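Impi Kinnunen
Packing automation, small budgets. Posts are my own.

1/ In March our company must decide if we buy a two-armed robot for the fruit gift box line, or if we wait one more year. I was asked to prepare the budget. I want to write down how I am doing it, maybe it helps somebody in a business of our size.

2/ Short background. Kernamlow packs fruit for offices and hotels. The fruit comes on plates and trays from the sorting table and a person puts it in a box. It sounds like easy work. It is hard on the wrists, and in the busy season we can't find enough people for it.

3/ My first budget was one line: price of robot. Pallavi Dubey from finance sent it back the same afternoon with one question: "And what does it stand on?" She was right. I had no table, no power point, no floor marking, no guard. I had only a robot in my spreadsheet, floating in the air.

4/ So I started again, and this time I began with the hands. We have two quotes. Lemari offers simple two-finger grippers. Reuter offers full hands with fingers. The arms are nearly the same price. The hands are where the money goes.

5/ Two-finger grippers are fine for an orange. For a pear I am less sure. A pear has a neck and a wide bottom, it rolls in a strange way, and a ripe one shows every mark the next morning. If we pack only citrus I would take the cheap option today and go home early.

6/ But we don't pack only citrus. Rozália Lukáč, who runs the line, told me that pears are in almost every winter box and the customers complain about pears more than all other fruit together. So the budget must be for the pear, and the orange will be fine.

7/ Before spending anything real, we do the job in simulation. Same idea as our table: fruit on a plate, open carton beside it, two hands. No fruit is harmed and the hands can't break. The licence is paid by month, so we can stop when we have our answer.

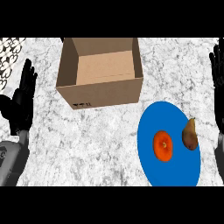
Plate to carton in simulation: one orange, one pear, two hands.

8/ The marble table top is not ours, of course. Our tables are stainless steel. I asked if we should change it, and Urmila Saxena, who builds the simulations for us, said the look can wait but the height and the friction can't. I put four hours of her time in the budget for measuring our real tables.

9/ One thing I learned from looking at this setup for a long time: the carton has walls. I know, everybody knows. But in my first plan I calculated only the reach to the box, and the hand must also go over the wall and down inside, with fruit in the fingers. This changes which arm is long enough.

10/ The shorter arm from Lemari is cheaper, but for our deepest carton it would need the table lowered or the carton tilted. A tilting stand costs $848. It is still less than the difference between the arms, so I keep it as an option. Rozália doesn't like it because it is one more thing to clean.

11/ Also the flaps. On our real cartons the flaps stay open and they move when you touch them. We asked for a version with flaps and a version without. If the robot can only work without flaps, then we need trays or a different carton, and the carton supplier must be in the budget too.

12/ Now the list of things which were missing in my first version. I write them without the big prices, as these depend on your supplier.

– Table or base, fixed to the floor
– Electrician
– Safety assessment, and a second one if you move the cell
– Spare fingers or finger covers
– Training for two people on each shift
– Fruit for testing (yes, it is a cost)
– Freight and customs

13/ Finger covers surprised me. For food contact you want something you can take off and wash. One quote was $398 for a set, and the supplier suggests two sets so one can be washed when the other works. The other supplier didn't mention covers at all. I had to ask three times.

14/ Please ask about software fees before you compare anything. One of our quotes has the first year included and then $498 each month. The other has a higher price at the start and no monthly fee. On the first page they looked very different, and over five years they came much closer.

15/ Somebody asked me in messages if two hands are really necessary. Fair question. For moving fruit, one is enough. The second is for holding the carton still, or closing it later. I made one budget with a single arm and one with two, and both go to the meeting. I prefer that the managers see the choice.

16/ Payback time. The sales people say short. My own number is longer, because I count the first eight weeks as no production at all. Jolanta Pawlak from the Clullton site put in a palletiser two years ago and she told me to write the start-up time first and the savings after. I followed her advice.

17/ What the simulation will not tell us: bruising. Urmila was very clear on this. It can show if the hand reaches, if the fingers close around the shape, if the wrist hits the carton. It can't tell me how the skin of a ripe pear looks next morning. For this I have a line in the budget for a rental week with real hands and real fruit.

18/ The rental week is the line which managers always want to cut. I will defend it. It is a small part of the total and it is the only part where our own staff can touch the machine before we sign. If the supplier takes the rental fee off the final price, even better – one of them already agreed.

19/ I also keep a reserve of roughly 8 per cent. Pallavi wanted more, my manager wanted zero. This is where we met.

20/ Next step is the carton with flaps, then the rental dates, then the meeting. If you have bought hands with fingers for fruit or vegetables, please write to me how often you replace the covers. I have only the supplier's number for this and I would like to have a second one.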